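Woltton Library
Book and biography section: monthly stock and safety check, with comments
September

Checked on Wednesday, start 9.15 am, before opening. Items are marked OK, Action or Not checked. Comments follow each item where there was anything to say.

1. SHELVING AND BAYS

1.1 Bays fixed to wall or floor
OK. All wall bays tested by hand at shoulder height. No movement. The free-standing bays in Biography were levelled in the spring and have stayed level.

1.2 Shelf clips seated on both sides
Action. Bay 13 (Biography, L to M) has one clip sitting proud at the back left. The shelf holds the large hardbacks, including the two-volume lives, so it carries more than the others. Books moved down a shelf until the clip is replaced. Spares are in the tin under the enquiry desk — the older bays take the long clip, not the short one.

1.3 Top shelves clear of loose or overhanging items
Action. Display copies of journalists' memoirs were standing on top of bay 3 without a stand. Taken down. If the display is wanted at that height it needs the wire stands, and they are still at Lundale.

1.4 Bookends in place
OK. Thin metal bookends are hard to see when a shelf is half empty. Push them under the first few books so the upright part is not left standing alone at the edge.

1.5 Shelf labels readable and in the right place
Action. "Letters and Diaries" is still on the bay that now holds war reporting. Readers have been asking for diaries at the desk as a result. New label requested.

2. FLOORS AND ACCESS

2.1 Aisles clear to full width
OK. Measured between Biography and History at the narrowest point, no change since last check. Kick stools were all in the aisles at the start and have been put back at the ends.

2.2 Kick stools lock when stood on
Action. One of the two stools does not grip. The rubber ring has worn down on one side. Labelled and put in the workroom. Please do not bring it back out because the other one is in use.

2.3 Carpet tiles flat
OK. The lifted tile near the large print shelves has been stuck down and is holding. Check again next month.

2.4 Ladder
Not checked. The ladder was on loan to Lundale. Carry over.

3. CONDITION OF STOCK

3.1 Spines and bindings
Action. Of the 35 books pulled at random from Biography, most were sound. The ones that were not are nearly all thick paperbacks where the glue has dried and the middle section comes away in one piece. The Cludau edition of collected interviews is the worst and should be withdrawn. It has been repaired before and the tape is now holding the tape.

3.2 Damp, mould or smell
OK. The outside wall bays were checked behind the books as well as in front. One book has brown spotting on the page edges. It came in that way as a donation and is dry. No spread to the books on either side.

3.3 Insects
OK. Sticky traps read and replaced. One spider.

3.4 Loose papers left in books
Action. A press cutting and a bus ticket were found in returned books. The cutting had marked the pages on both sides. Returns should be shaken out over the desk before they go on the trolley.

3.5 Reference copies present
Action. The Wihongi guide to newspaper archives is not on the shelf and not on loan. Look in the study room first.

4. LIGHT AND HEAT

4.1 Direct sun on stock
Action. The end bay by the south window gets the sun until late morning at this time of year. Red spines are fading to pink, and a few of the older jackets have lost the title altogether. The blind works but is not being lowered. Suggest it goes on the opening list.

4.2 Lamps and fittings
OK. All lit. The one over the returns trolley takes a while to come up to full brightness but was steady once on.

4.3 Heaters clear of books and paper
OK. Heating is not on yet. Flyers for the author evening had been stacked on the long heater and have been moved to the foyer rack. They will need to stay off it from October.

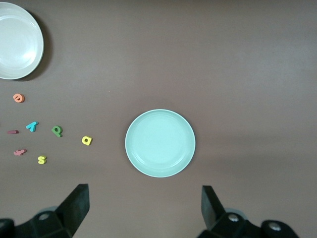 4.4 Room temperature and humidity
OK. Both readings within the usual range. The meter battery is low and the figures take some patience to read.

5. EVENTS CORNER

5.1 Chairs sound, no loose legs
Action. Three chairs failed and have been stacked facing the wall with a label. That leaves enough for the reading group but not for the biography talk. Extra chairs will have to be borrowed.

5.2 Cables
OK. The microphone lead is taped down along the skirting. The old extension lead has been thrown away.

5.3 Book table for signings
OK. Folding legs lock on both sides. Stack books no more than one deep at the front, as the table tips if it is leant on.

CARRIED OVER TO NEXT CHECK
Ladder (2.4)
Carpet tile (2.3)
Label for war reporting (1.5)
Clip in bay 13 (1.2)
Wire stands from Lundale (1.3)

Finished 10.40 am. Copy to workroom folder.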